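Skip the Package Tour and Take the Slow Boat

I have a confession to make before I tell you how to spend your vacation. I once paid for the Full Adventure Day. You know the one. It's in every hotel lobby, on the shiny card with the zip line on one side and the waterfall on the other, and it promises you five activities, lunch and a T-shirt before dinner time. I did all five. I got the T-shirt. I could not tell you the name of a single place we stopped.

So this is my argument for doing one thing a day when you travel, and doing it slowly, and I'm going to make it using the river trip from Prusbridge down to Brollholm, which is my favorite day out anywhere (yes, I've been to the big-name places too, and I'd still pick the river).

The boat leaves Prusbridge early. There's no lounge and no welcome drink. You buy your ticket at a window, you walk down the steps with your bag, and you find a bench on whichever side you think will get the sun. I always guess wrong. Henk Bosman has been running the boat for years and he does not do commentary. If you ask him what that tower is, he'll tell you, and it'll be a good answer, but if you don't ask he'll leave you alone with the view.
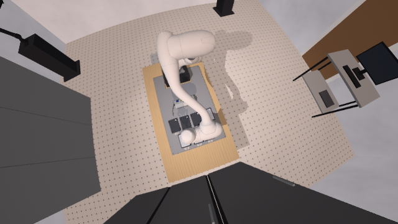
And that's the bit I love, being left alone! On the Full Adventure Day we had a guide with a microphone who never stopped, poor man, and by noon I'd quit listening to him and started counting the minutes to lunch. On the river you get long stretches of reeds and cows and somebody's laundry, and your brain finally slows down to the speed of the thing you're looking at.

You stop once, at Drudside, and the stop is long enough to eat. Go up the lane to Mercado, which is a cafe even though everybody expects a market from the name. Wilma Vermeulen runs the kitchen and there are two soups and a pie, and when the pie's gone it's gone. I'd go for the fish soup. My sister says the other one. We've been having this fight for longer than I'd like to admit and neither of us is going to budge.

Now, I've heard all the arguments on the other side. The main one is money. You've flown all that way, you've got a week, and surely you should squeeze in as much as you can? I get it, I really do. Flights aren't cheap, and if you've got kids along you may not be back for a long time. But I think it's bad math. Last year I went through my pictures from the package trip and there were 2,564 of them. From the river day I had 173, and I can tell you where I was standing for most of those. I've looked at the big pile maybe twice.

The other argument is that slow trips are for retired people. Well, my nephew came with us when he was fifteen, and he complained until the first lock and then spent the rest of the morning hanging over the rail watching how the gates worked. He asked Henk more questions than I've asked in all my trips put together. Teenagers are fine with slow. What they can't stand is being herded, and who can blame them?
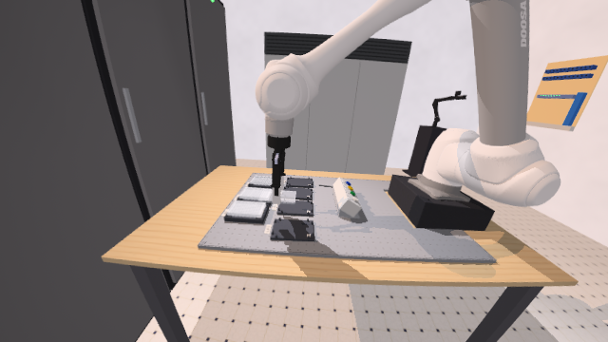
I'll admit there are days when the package makes sense. If you're off a cruise ship with six hours on land and no car, sure, let somebody else do the driving. And if you've dreamed about a zip line your whole life, go ride the zip line, have a ball. Just don't tack a mud bath, a horse and a buffet onto it because they're on the same card.

What worries me is that places are starting to change to fit the card. Brollholm has 700 people living in it. This past summer there was talk of bringing in coach groups, up to 1,000 visitors on a busy day, with a set route from the parking lot to the old mill to the gift shop and back on the coach within the hour. I don't live there, so it's not my call, and I know the shops would like the business. But an hour! You can't even get a decent coffee and walk out to the end of the dike in an hour, and the end of the dike is the whole reason to go.

If you do want to try it, a few practical things. The boat runs until the end of November and then stops for the winter. Bring a jacket even if it's warm in town, and bring cash for lunch. Don't book anything for the evening. The bus back from Brollholm takes the long way through the villages, and the left side has the better windows.

Posted 2019-11-11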